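Caisson de tiroir Heywood, bois clair brut
Réf. 405

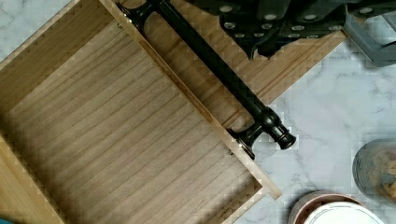 Livré à plat ou monté, au choix, à préciser à la commande SVP (on reçoit trop de commandes sans la mention, et du coup on appelle, et ça retarde tout).

Profondeur 500 mm, hauteur hors tout 161 mm. Largeur sur mesure, par pas de 10. Brut, à finir par vos soins. Ni vernis ni cire d'usine.

Remplace l'ancien modèle Grivgate. Mêmes cotes d'encombrement, donc rentre dans les mêmes meubles. Attention quand même : perçages de façade différents, le gabarit Grivgate ne va plus. Gabarit neuf joint à partir de 4 pièces, sinon à demander.

Coulisses : non fournies. Compatible coulisses à billes Culto, sortie totale ou partielle. Pour les coulisses sous tiroir, prévoir une encoche arrière, on peut la faire à l'atelier (supplément, voir devis).

Finition
Poncer léger avant, grain fin, dans le sens du fil. Dépoussiérer. Huile dure ou vernis à l'eau, deux couches fines plutôt qu'une grosse. Traiter aussi le dessous du fond. Éviter l'huile de lin dans un tiroir à linge, l'odeur reste des semaines. Pour une peinture, passer une sous-couche bloquante sinon ça remonte en jaune.

Montage
Colle à bois blanche, serre-joints, vérifier les diagonales avant de serrer à fond. Essuyer les bavures tout de suite, la colle séche bouche le bois et l'huile ne prend plus dessus. Laisser une nuit. Visser la façade en dernier, tiroir en place dans le meuble.

Stock
Plus de 67 pièces en largeur standard à l'atelier Meltgate. Sur mesure : compter trois semaines, davantage en avril (fermeture pour inventaire). Retrait sur place possible le matin, sur rdv.

Tarifs
Nouvelle grille depuis janvier 2020, envoyée sur demande. Remise menuisiers et agenceurs inchangée. Port en sus, palette au delà de 12 caissons.

Retours
Standard : 14 jours, non percé, non huilé. Sur mesure : ni repris ni échangé sauf défaut. Signaler les chocs de transport sur le bon du livreur, pas trois jours après par mail.

Devis et cotes spéciales : Morenike Adeleke
Atelier, retraits, pièces manquantes : Malcolm Nuttall

Voir aussi : façades seules, fonds de remplacement, séparateurs à couverts (de retour bientot)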